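Search this site Search Menu

Coltstead Pantry Group - Minutes of the March meeting

Present: Margit Söderlund (chair), Cletus Kincaid, Kyung-hwa Ma, Catríona Moynihan. Apologies: Edvin Backlund. Minutes written by Kyung-hwa Ma.

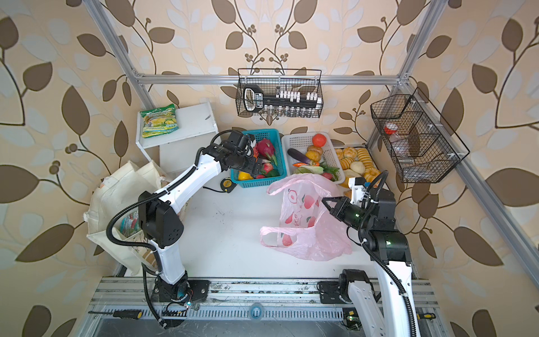 The meeting was opened at 5 in the afternoon. The minutes of the previous meeting were accepted with one correction: the flour was ordered by Catríona, not by Cletus.

1. The packing table

Margit wished to settle how the food is set out before packing, as it has been different every time. After discussion it was agreed that the baskets stay in a row at the back, the fruit in the blue basket and the vegetables in the white one. Bread goes to the right in the tray with the wooden frame. Cletus asked where the buns belong when the tray is full. Agreed that they may go in the white basket, but under nothing heavy. Margit remarked that a cabbage is heavy.

The middle of the table is to be kept free for the bag which is being filled. Packaged snacks go on the small white shelf, so that they are not forgotten.

2. Bags

Catríona reported that 200 plastic bags were bought from Rustad. The colour was not what she had ordered, but the price was the same and she did not send them back. Kyung-hwa finds that the thin handles cut into the fingers when there are carrots and eggplant inside. She would prefer the canvas totes for all vegetable orders.

Cletus was against this, as the totes do not come back. Last month 2 were returned. It was decided to ask neighbours for the totes at the door, in a friendly manner, and to look at the question again at the next meeting.

3. Order of packing

Agreed: firm vegetables first, then fruit, then leafy greens, bread last. Tomatoes are to be treated as fruit for this purpose. Catríona wanted it written down that she does not agree about the tomatoes.

4. Money

The balance is $292. Kandirau Bakery has raised the price of the croissants. Margit will speak with them - she knows the owner - and if there is no result we continue with round buns only.

5. Other matters

The leaf wallpaper was discussed briefly. Cletus finds it tiring for the eyes. The others like it and it stays.

Edvin had sent a note asking if dragon fruit is a sensible purchase. It was answered that the children ask for it. He will be told.

The meeting was closed at ten past six.

Comments (3)

fundotora_jen: Please keep the croissants! My mum looks forward to hers all week.

Edvin B.: Thank you for the answer about the dragon fruit. I am still not convinced, but fine.

Old Mill Rd neighbour: I have five of your totes in my hall cupboard, sorry. Will bring them back.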